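Why Is a Sofa So Bouncy?
A Look Inside the Comfiest Thing in the Living Room

By the Geltville Children's Pages
6 March 2023

Think about the last time you flopped down on a sofa after a long day at school. You probably didn't think about the sofa at all, and it didn't mind a bit. But a sofa is quite a clever piece of furniture, and if you could peel back the cover (please don't, your grown-ups would be very upset with me) you would find all sorts of things going on in there.

Let's start at the very bottom. Most sofas have a frame, which is a bit like your skeleton. It is often made of wood, and it has to be strong enough to hold you, your family and maybe a big sleepy dog, all at once. Across the frame there are usually springs or wide stretchy straps. When you sit down they give a little, and when you get up they pull back to where they were.

On top of the springs comes the squishy part. Lots of cushions are filled with foam, and foam is full of teeny tiny bubbles of air. Press your hand into a kitchen sponge and let go, and you'll see the same thing happening. The air gets squashed out, and then it sneaks back in!

Last of all comes the cover. It can be cloth or leather or something made to look like leather. Sometimes the cover is stitched into squares, or pulled down in spots so it makes little dimples. That is called tufting. Tufting helps hold the stuffing in place, so it doesn't all slide down to one end like the blankets in a badly made bed. Plus it looks fancy.

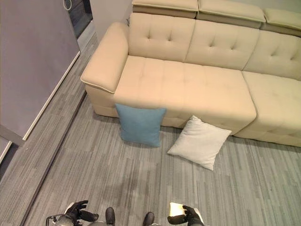
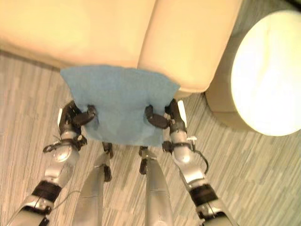
A cream-colored sofa with something blue at the front of it.

Now, what about pillows? The square ones that go on a sofa are called throw pillows, and you can guess where a lot of them end up. Yes, on the floor! They get leaned on, sat on, built into forts and used as islands when the carpet is lava. The nice thing is that putting them back takes hardly any time, and it's a job even a very small brother or sister can help with.

If you'd like to try it, pick up one pillow and give it a good pat on both sides. This is called plumping, and it lets the air back into the stuffing. Set it against the back of the sofa, or in the corner by the armrest, and then do the next one. You can line them up by color or mix them all around. There isn't a rule about it, although some grown-ups will tell you there is.

Sofas like to be wiped or brushed now and then too. Crumbs love to hide down where two cushions meet, and so do pencils, coins and the puzzle piece you were looking for back in February. Ask before you go digging, and ask what kind of cloth to use, because leather and fabric need different sorts of care.

Words to Know
Frame: the strong part inside that holds the sofa up
Tufting: stitches or buttons that pull the cover down into the stuffing
Armrest: the raised part at the end, for your elbow
Plump: to pat a pillow until it is puffy again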